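Climuswood House, Shared Kitchen
Minutes of the Household Meeting, Tuesday, June 25, 2024
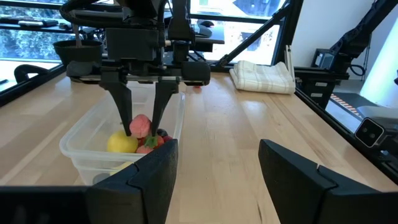

The fruit container on the wooden table, window end of the kitchen.

Chair: Cyrill Gisler
Notes: Mark Anthony Talavera
Apologies came from the upstairs front room (working late) and from Dagdag, who are still unpacking next door and promise to join us in July.

1. Welcome and last time's notes

Cyrill thanked everybody for coming down on such a warm evening and for bringing their own chairs, which made a cheerful racket on the stairs. The notes from the last meeting were read out and accepted with one correction: it was the bread knife that went missing, and the cheese knife was in its drawer the whole time. The bread knife has since come home and no questions were asked.

2. The fruit container

This took up the larger part of the evening, and the person writing these notes apologizes for the length, but people had a lot to say and most of it was kindly meant.

Everyone agreed that having fruit out on the table has been a lovely change from the old arrangement, when it sat in the bottom of the refrigerator and was found again weeks later. People said they eat more of it when they can see it. The frosted container was felt to be a good size, and the rounded corners make it easy to wipe out. There was a wish from the back bedroom for a proper pottery bowl, and a reply from across the table that the last pottery bowl did not survive the move. The plastic container stays.

The difficulty is with the soft fruit. Strawberries and dark berries get put in with lemons and the other larger fruit, everything slides down to one end, and whatever is underneath gets squashed. Since the sides are cloudy, it is hard to tell from the outside what is lying at the bottom. Mark Anthony said he had lost a whole handful of raspberries that way in the spring and was still a little sore about it (this is recorded at his own request, and in his own hand).

There was a long and friendly detour about whether strawberries should keep their green tops until they are eaten. The feeling of the room was yes, leave them on, and rinse only what you are going to eat.

Agreed:
Heavy fruit goes in first and soft fruit goes on top.
Leave the leaves on the strawberries.
Please look underneath when you take something, and if you find a bad one, take it straight out to the compost pail.
The container gets washed in warm soapy water on the same evening the dish towels are changed, and dried before the fruit goes back in.
Anybody who is saving a particular piece of fruit for a recipe should keep it in their own cupboard. Fruit in the container is for everyone.

A suggestion to label each piece with a name was talked over with good humor and then let go.

3. The table

Cyrill brought up the tabletop, which we are all very fond of. It gets the light from the windows and shows every ring and smear, and there is a small dark mark in the wood that several people have been wondering about. One view was that it is a crack starting to open. Another was that it is an old knife cut that has filled up with crumbs and tea. Cyrill will clean it out gently with a toothpick and report back.

The long brownish streak was also mentioned. Cyrill has looked at it closely and is satisfied that it is in the grain, so would whoever has been going at it with the scouring pad please stop, with our thanks for the effort.

We have a quote of $149 from Steltton for sanding and oiling the top. Opinion was divided. Some of us would be glad to have it done properly, and others thought it a shame to pay for something we could do on a Saturday with a tin of oil and the radio on. It was left that we will get the price of the oil by itself from Bestdale and decide at the July meeting. Until then: cutting boards for all cutting, a mat under hot dishes, and please wipe up lemon juice when you spill it.

4. Kitchen money

The kitchen jar and the account together come to $1188. We like to keep $1000 back in case the stove gives out, so the Steltton quote would fit inside what is left over, though not with a great deal to spare. Fruit money will go on as before, with whoever does the shopping leaving the receipt under the magnet. Please don't leave receipts on the table, as they blow off when the windows are open.

5. Shopping

A request was made for more berries while they are in season and fewer apples. Another request was made for exactly the opposite. The shopper has been asked to use kind judgment. Lemons are to be bought 2 at a time, as they keep well but people forget them.

6. Anything else

The drying rack drips onto the floor on the left side. A folded towel has been put down for now.

The plum jam recipe that was going around has been found inside the big cookbook, and Mark Anthony will copy it out for anyone who would like it.

Cyrill asked whether people would like to eat together before the next meeting, and they very much would. Something cold, and a fruit salad to finish.

To do before July
Cyrill: look at the mark in the tabletop; ask Bestdale about oil.
Mark Anthony: copy out the jam recipe; write the fruit rules on a card for the wall.
Everyone: bring your chair back down.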